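Scleral lenses fogging up by lunchtime, anyone else?

Forum: Contact Lens Wearers > Specialty and Hard Lenses

drybean_kat
So I'm in month two with my sclerals (keratoconus, both eyes, left is way worse) and mornings are amazing. I can read street signs! Then by noon it's like looking through a glass of milk, and I have to pop them out in the work bathroom, rinse, refill and start over. My fitter says this is "common" and to give it time. Do I give it time or do I push for a refit?

Hovland_L
Push. I gave mine time from February on and all I got was good at bathroom sinks. The left one had too much room under it and gunk was getting in behind the lens. She ordered one that sits closer and I went from three refills a day to one, sometimes none.

pjm500
Disagree a little. Two months is early and a closer fit isn't automatically the answer. Mine got tightened up and I ended up with a red ring and sore eyes by dinner, so we went back to the first pair. What are you filling them with?

drybean_kat
Single-use saline, the little vials, no preservatives. Box of 200 from Desjardins, the pharmacy by my office.

pjm500
OK good, that rules out the thing I was going to yell about. Ask about mixing in a drop of something thicker. My guy had me try it and the fog came on hours later. Ask though, don't just do it because some guy on here said so.

tallgrass
Can we talk about cleaning too? I was using a creamy hand soap before putting them in, and it leaves a film. Switched to plain clear soap and half my trouble went away. My sister swears it was the weather.

Hovland_L
Soap is real, I'll back that up. Also makeup remover, if you use the oily kind. Lovisa's rule: lenses in first, face stuff second.

drybean_kat
Ugh, I do the oily kind. Every night. OK, changing that tonight.

benny_32
Unpopular opinion, but I gave up on sclerals and went back to small hard lenses. Zero fog. Yes, they pop out if you look at them funny, and dust is murder, but I was paying for two lots of supplies and spending my lunch hour in a mirror.

pjm500
Glad it works for you, but with a really steep cone the small ones can rub. I wouldn't tell a new person to jump ship over fog.

benny_32
Didn't tell her to, just said what I did. 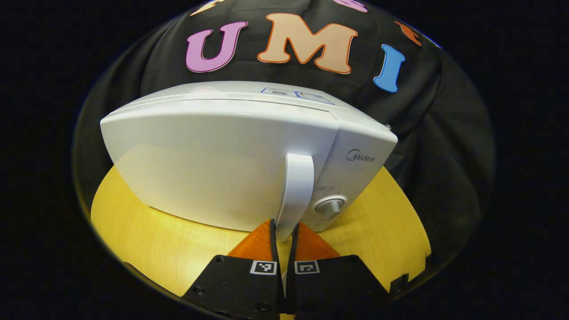
Last edited by tallgrass on 18 Aug 2019

tallgrass
Fixed my typo up there, sorry. Kat, one more thing, get them to look at the lens on your eye when it's foggy. My appointments were always first thing in the morning, so of course everything looked perfect. I finally begged for a late slot and she saw the cloudiness right away.

drybean_kat
Oh that's smart. Mine have all been at 9. I'll call tomorrow and see if they have anything after lunch, and I'll wear them straight through with no refill.

Hovland_L
Do that, and write down what time it starts each day. Mine loved having the list. Ask if there's a charge for a remake too, mine was covered but only inside the fitting period.

pjm500
Yes, check that date before anything else. And if you get pain or light starts bothering you, take them out and call, don't wait for the slot.

drybean_kat
Will do. Thanks everybody, I'll post after the appointment.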